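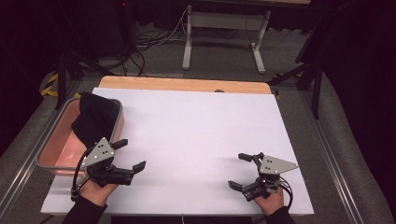
The Eltus throw phone is a hard-wired field telephone system for negotiation teams. It consists of a ruggedised handset unit for delivery to the subject, a 200 m cable on a hand-wound reel, and a base station with outputs for a primary negotiator, a coach and a recorder. Bambridge distributes it in Australia. The unit under review was the second hardware revision, used over 12 training exercises and no live incidents, and the findings should be read with that limit in mind.

## Construction

The handset unit is housed in an orange polymer shell with a recessed keypad and a captive lid. It survived repeated drops onto concrete from a first-storey balcony with cosmetic damage only. The lid latch is the weak point. Grit in the hinge prevented full closure on two occasions, and the manual gives no cleaning procedure.

The cable is flexible at low temperatures and lies flat on carpet and tile. It does not lie flat on grass. The reel has a friction brake that must be set before deployment; with the brake off, the reel overruns and the cable birdnests at the hub. A slip ring allows the line to stay live while cable is being paid out, and this worked without noise or dropout.

## Audio

Speech intelligibility is good. The handset microphone is voiced for close use and rolls off below the range where most handling noise sits. In hands-free mode the subject can be heard from across a medium-sized room, although a running television defeats the automatic gain control and produces audible pumping in the negotiator's headset. The older Yeon system handled the same test better, with a manual gain knob that the Eltus lacks.

The coach channel is properly isolated. No bleed into the subject's line could be detected at any level setting. The push-to-talk switch on the coach headset is small and stiff, and two users wearing gloves pressed it without making contact.
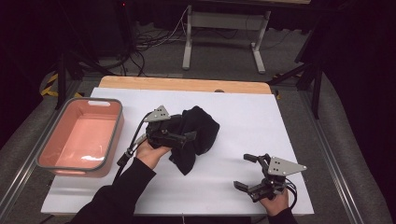 *Vol. 12, No. 3*

## Base station

Controls are laid out left to right in signal order. Mute is a latching button with a red indicator, bright enough to read in sunlight and too bright for a darkened command vehicle. There is no dimmer.

Recording is to a removable card, with a second copy written to internal memory. Time stamps are taken from the internal clock, which must be set by hand. Teams whose recordings may be tendered in court should check the clock at the start of every shift and log the check. The export software runs on Windows only and writes uncompressed audio with a separate marker file.

Battery life is quoted at eight hours. Our longest exercise ran for almost that and ended with the low-battery warning showing. The battery can be changed without dropping the call, provided the vehicle supply is connected first.

## Price and alternatives

The complete kit costs $3000 before tax. Replacement cable is sold only as a full reel. The Clemamard unit is cheaper and lighter, but has no coach channel and records to a single card. For a team working with a separate coach, it is not a substitute.

## Assessment

Recommended for regional teams replacing an analogue system, subject to the lid latch being inspected after each use. Teams that already hold the Yeon equipment in serviceable condition will gain the duplicate recording and the live slip ring, and will lose manual gain. A third revision is listed in Bambridge's October catalogue with a revised latch; it was not available for testing.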